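Robot Software Engineer, Manipulation (Perception and Planning)

Goel – Lernitz site
Full time, on site
Reports to: Madhu Rajput, software lead
Applications close: April 23, 2026

Goel builds the software that runs small robot arms in parts handling. Our customers bring mixed parts in bins and want them sorted, moved between stations or fed to a machine. We do not build arms. We write the code that decides what to pick, how to get there and what to do when a grasp goes wrong. There are 27 of us, and this job is on the team that owns Firkico, our planning and control stack.

The work

You will spend most of your time on the pick and place pipeline. That covers grasp selection, motion planning, gripper control and the logging that ties them together. The code is C++ with Python on top. Expect to read a lot of recorded runs.
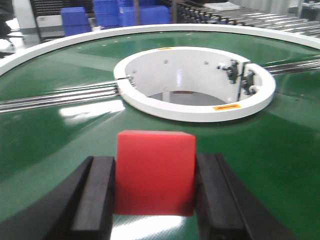
Grasp checking is the first thing we want the new hire to take over. The current check compares finger position with the expected part width and has no idea how the part is sitting. A red cube held between both fingers over the green turntable is the easy case. The wrist view also has white glare on the green surface, right under the gripper, and our segmentation sometimes reads a patch like that as part of the object. You would replace the check with one that uses the wrist view and finger position together, and you would decide how to test it.

Planning around fixed equipment is the other half. Cell models are drawn by hand today and go out of date when a shelf gets moved. We want the planner to take updates from the cameras between jobs and refuse a path it can't confirm.
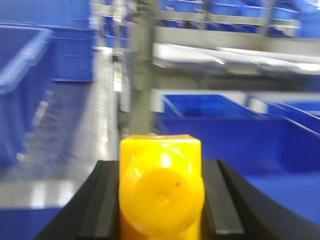

Perception during fast moves needs work too. We have 700 recorded runs and a labeling tool that two people on the team maintain. In many of the wrist images the held part stays fairly clear while everything behind it smears, as with the yellow piece and its round dome against the blue bins. The tracker has to hold on to the part through images like these and find the bins again afterward. We are open on method. A filter that works is fine, and so is a learned model if it runs on the cell computer.

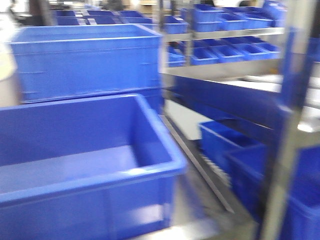

Storage crates and shelf bins, view from the fixed camera.

You will also share support for our test cell in Grokcombe. Expect to travel there for a few days every other month. We pay travel and lodging. Remote support goes by rota, one week in six, during working hours only.

What we need from you

Three or more years writing C++ that ran on real hardware
Working knowledge of kinematics, collision checking and at least one sampling-based planner
Experience with camera calibration, including hand-eye calibration
Comfort with Linux, Git and code review
Clear written English – we write short design notes before larger changes

Useful but not required

Force or current sensing in grippers
Simulation tooling
Any time spent on a factory floor

A degree is not required. If you learned this on the job, tell us where and what you worked on.

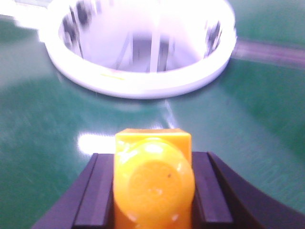 Yellow-orange block in the gripper, wrist camera view.

What we offer

Permanent contract after a 90-day trial period
21 days of paid vacation plus public holidays
Health plan from the first day
A desk in the same room as the robots, and a quieter room upstairs for when you need it
Relocation help if you are moving to the Lernitz area

How to apply

Send a resume and one page on a robot software problem you worked on. Say what was failing, how you found it and what you changed. Code samples are welcome if you are free to share them. Please put "Manipulation" in the subject line and address it to Madhu Rajput.

The process has a phone call, a paid half-day exercise on recorded data from our cell and a visit to Lernitz where you meet the team. The exercise is done at home, on your own computer. We reply to every application, usually within two weeks.

Applicants need to have the right to work here already. We can't sponsor visas for this position.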